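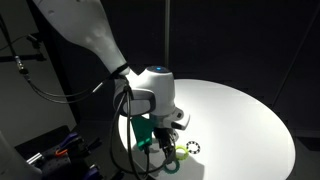

Which task should a new team set up first?
Start with the ring task. It uses one arm, one table and one toy, and a team can run it before it has written any code of its own.

Section 4. Ring Task Set-Up

Use this section with the Vasido club kit, revision 23/07/2024. Teams still on the February revision must update the controller before step 1. Complete Section 3 (mounting and power) first.

4.1 Table and lighting

1. Place the round white table inside the reach of the arm. The center of the tabletop must be 300 mm or more from the edge of the mounting plate.
2. Point the spotlight at the middle of the tabletop. Turn off the room lights over the table.
3. Look at the live view in Ula. If the white surface hides the edge of a ring, lower the lamp power one level and look again.

Note: A shadow from the arm will fall on part of the table. Ula allows for this as long as the lamp is not moved after calibration.

4.2 Cables

1. Strap the cables to the arm above the wrist.
2. Leave a loop long enough for the wrist to turn fully both ways.
3. Move the arm by hand through its full range. Check that no cable pulls tight or catches on the table rim.

CAUTION: Cables that hang below the wrist can drag rings off the table. Run the arm at low speed until the check in 4.4 is complete.
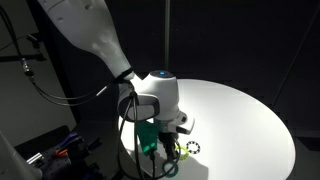 How fast should the arm move during practice?
Keep the speed setting at 30 or lower until the team has finished 12 clean runs in a row. Higher settings are for scored rounds.

4.3 Gripper height

1. In Ula, open Arm, then Height.
2. Lower the gripper over a bare part of the table until the fingertips just touch.
3. Raise it by one step and press Save.
4. Repeat on the far side of the table. If the two values differ, level the table and start 4.3 again.

If error 111 appears, the height was saved while the arm was still moving. Clear the error and repeat step 3. 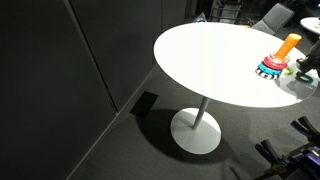 PARTS AND STARTING LAYOUT

The Baumgartner layout is the default for club meets. The Kandevby layout starts with every ring off the post and is described in Section 6.

1. Stand the post on the tabletop with the striped ring at the bottom.
2. Add the teal-blue ring, then the red ring.
3. Lay the lime-green and dark green rings flat on the table beside the stack.
4. Move the gripper to its start position above the table.

4.4 Final check

1. Press Home. Wait for the arm to stop.
2. Run Test Pick at low speed with one hand on the stop button.
3. Record the result in the team log.

WARNING: Keep hands off the table while the arm is powered. To reset a ring, press Stop first.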